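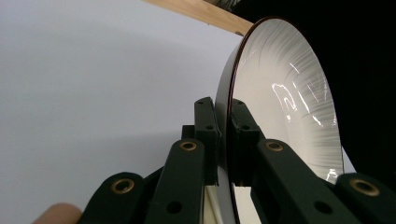 Slow bowlers at the death: a season with Keogh Second XI
Elif Naz Taşdemir and Raimo Honkanen

Introduction

When we first began talking about this project, over a very long tea interval in July, we wanted to find out whether a club captain does better to keep a spinner back for the last few overs of a 40-over match. Raimo had always believed so, and Elif (who opens the bowling, and is perhaps a little biased!) had her doubts.

Method

We went through the Keogh scorebooks and took 46 innings, leaving out any shortened by rain. The last four overs of each were then marked as pace, spin or mixed. The Arker scorer very kindly lent us her own book where ours had smudged.

Findings

Spin went for fewer runs on the slow pitch at Flastov, but at Woretti, where one boundary is terribly short, it was much the dearer choice. Mixed overs fell somewhere in between, and we should have liked more of them before saying anything firmer.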